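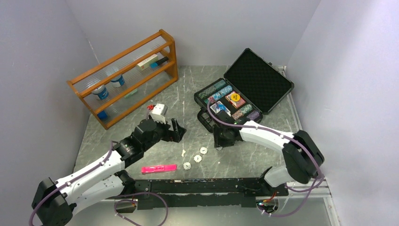

Storing jars and small boxes on tiered racks

Updated 6/27/26

A tiered rack raises the back row of containers so that labels can be read without moving the front row. It also puts weight higher than a flat shelf does, and most problems with these racks come from that. The notes below apply to pantry goods, first aid items and small workshop supplies.

Measuring first

Measure the cabinet depth with the door closed. Hinges and door lips take up space that is easy to miss. Then measure the tallest container with its lid on and add enough room to lift it clear of any front rail. If the container has to be tipped to get it out, the shelf spacing is too small.

Jars should sit fully inside the shelf depth. A jar with a base 76 mm across needs a shelf at least that deep between the rails. Overhang of even a few millimeters allows the jar to rock each time its neighbor is moved.

Loading

Place heavy items on the lowest level and toward the back. Half-full jars go above full ones. Weigh one full jar on a kitchen scale and multiply; guessing by hand is unreliable for anything in glass. A level loaded with four jars of 205 g each carries 820 g, well within the range of most light racks, but a row of canned goods can be several times that.

Check the rack for sag one week after loading. Lay a ruler across the shelf from end to end and look for a gap underneath. Visible sag means the load should be cut or spread out. Clear plastic panels may bend slowly under a constant load and may not return to flat when the load is removed.

Cleaning clear panels

Remove dust with a soft damp cloth before wiping. Dry wiping drags grit across the surface and leaves fine scratches. Use lukewarm water with a drop of dish soap, then plain water, then a dry microfiber cloth. Do not use ammonia glass cleaner, acetone or scouring powder on acrylic. Rubbing alcohol can also cause fine cracks near cut edges and screw holes.

Sticky rings from jar bases come off with a wet cloth left in place for ten minutes. Old adhesive from price labels can be softened with cooking oil – wash the oil off afterward.

Wooden rails

Wipe with a wrung-out cloth and dry at once. Unfinished wood in a kitchen should get a thin coat of food-safe mineral oil twice a year; we do ours in May and again before the heating comes on. Let the oil soak in overnight and wipe off what is left before reloading.

Screws loosen as wood dries. Tighten by hand until snug. If a screw turns without gripping, take it out, glue a sliver of matchstick into the hole, let it set and drive the screw again.

Labels

Write the opening date on the lid and the contents on the side. Pencil on masking tape stays readable longer than most ballpoint inks. Keep medicines and cleaning products in their original packaging, and on separate racks from food.

Slipping

On stone or polished counters, fit rubber feet or a strip of shelf liner under each contact point. Clean both surfaces first. Replace the liner when it hardens.

Related pages: Shelf liner compared – Clidby and Salta. Fixing a stuck drawer. Removing label glue.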